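January 15, 2023

Pad comparison, second session. Picking up where I left off with the hand-held grippers, because the notes from last time basically say "blue ones good??" and that is no use to anyone, me included.

Setup is two hand-held units, same linkage on both, phone mount on top, USB to the Rarkby logger. The finger pads are the thing I'm changing. Three candidates:

- **Blue ribbed** (Draltinier, the soft ones, ribs run across the finger)
- **Flat gray** (also Draltinier, same base rubber as far as I can tell from squeezing it)
- **Singhal foam**, cut down to fit by me with a craft knife, so the edges are a bit sad

Task is fruit into and out of a bowl. Cherry tomatoes mainly, with bigger stuff on the side for when I get bored of tomatoes (I got bored of tomatoes). I wanted something small and shiny that punishes you for squeezing, and tomatoes are great for that! A split skin is a fail, a drop is a fail, and if I have to regrasp more than once I mark it as a regrasp and move on. No arguing with myself afterwards.

102 attempts in total today, all pads together. I meant to do more but my thumb had other ideas. The trigger spring on the left unit is still way too stiff. I wrote that down in May too and never did anything about it, so: **swap the spring before next session.** Future me, please read this bit.

**Flat gray first.** Fine on anything with a stem or a dull skin. On the tomatoes it needs a lot more squeeze than I expected, and the fruit likes to rotate as it comes up, so you grab it lying sideways and it swings around until the heavy end is down. Not always a drop, but the release gets ugly and you end up kind of flinging it. I also noticed the flat pads pick up a film really fast. After a while I was wiping them every few grabs, and the grip came right back each time, so part of what I'm calling "gray is slippery" may just be "gray gets dirty." Need a run where I clean on a fixed schedule for all three.

**Foam second.** Lovely to use, super forgiving, no split skins at all. But it's thick, and down in the bottom of the bowl where two tomatoes are touching I couldn't get a finger between them without shoving both up the side. It also springs back slowly, so if you do two quick grabs in a row the second one starts with a dent in the pad. Log shows this nicely, the closing width drifts by a hair over a run. And one pad peeled off mid-grab, which is my glue and my knife work, not Singhal's fault.

**Blue ribbed last.** Still my favorite, and now I have a better reason than two question marks. The ribs seem to let the skin settle in a little, so an upright grab stays upright. 6 fails, and most of those were me coming in too high and pinching the top of the tomato so it squirted out downward. Approach error, I think, more than a pad problem. I'd like to try the same ribs turned 90 degrees, just to see.

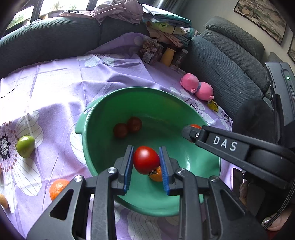
*Blue ribbed pads on a cherry tomato, second gripper coming in from the right.*

Two-handed stuff: I tried using the second unit to steady or clear things while the first one does the picking. In a bowl it's crowded! The housings are bulkier than you think until there are two of them over the same basin, and the cable kept wanting to come along for the ride. Clipping the cable to my sleeve helped. A wider bowl would help too, but I don't want to change the bowl halfway through a comparison, so it stays.

Logger notes: Rarkby is set to 600 samples per grab now and that's plenty. Timestamps between the two units line up fine if I start both from the same button, and drift if I don't. So, same button, always. I still need to push today's files through the Zenulau script, which wants its folder names in lower case and complains in the least helpful way possible if they aren't.

One thing I keep going back and forth on is lighting. Daylight from the window is nice and the phone video looks great with it, but it moved around a lot during the session and the red skins go from shiny to really shiny. If we ever want to track the fruit from the video, that's going to be a pain. Maybe curtains plus a lamp for one run and then compare? Writing it down so it's not just in my head.

Next time:

- [ ] softer trigger spring, left unit
- [ ] fixed cleaning schedule, all pads
- [ ] recut the foam thinner, better glue
- [ ] blue ribs rotated 90
- [ ] one run with the window covered
- [ ] more tomatoes (the split ones went in the pasta)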